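Ticket 721: Label printer at packing bench 4 drops jobs after idle
Site: Brimwood
Status: Resolved
Opened by: Melati Yusof
Assigned to: Ikhsan Lau

Problem
Printer accepts the first job of the shift, then goes quiet once it has been idle over lunch. Jobs sent after that show as "printed" in the queue on the bench PC but no label comes out. Power cycling the printer clears it. Other benches are not affected.

Thursday, 9:10 a.m. (Lau)
Checked the queue on the bench PC. 13 jobs marked complete with no output. Spooler restarted, no change. Printer answers ping from the PC but port 9100 times out. Swapped the patch cable and moved to a spare switch port. Port opened after a power cycle, so the cable swap proves nothing yet. Left running.

Thursday, 1:40 p.m. (Yusof)
Same fault after lunch. Front panel shows Ready. Feed button works. Printed the configuration label before restarting and left it with Ikhsan.

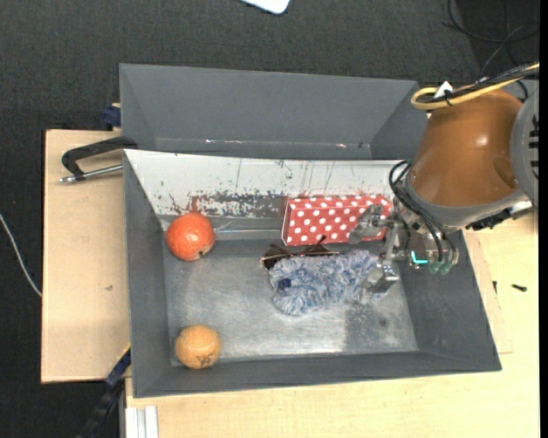

Metal bin with slanted white panel, second bin behind.

2:25 p.m. (Lau)
Configuration label shows DHCP on, address ending in .84. The print server has the same address entered by hand. Checked the lease table: .84 sits inside the dynamic pool and was also handed to a handheld scanner at 12:52 p.m. The ping replies this morning may have come from the scanner. Should have checked the MAC address first.

3:05 p.m. (Bayu Kusuma, network)
Confirmed duplicate address. The reservation for this printer was lost when the pool was widened in November. Added it back outside the pool. Cleared the stale ARP entry on the switch.

3:30 p.m. (Lau)
Updated the port on the print server to the new address. Turned off SNMP status on that port, which was reporting jobs as complete. Test label printed. Left idle for an hour, second test label printed.

Follow-up
Marlina Chin to compare the reservation list at Liltosdale against the same pool change. Separate ticket to be opened if any are missing.

Closed by Lau after a full shift with no dropped jobs. Original patch cable returned to spares.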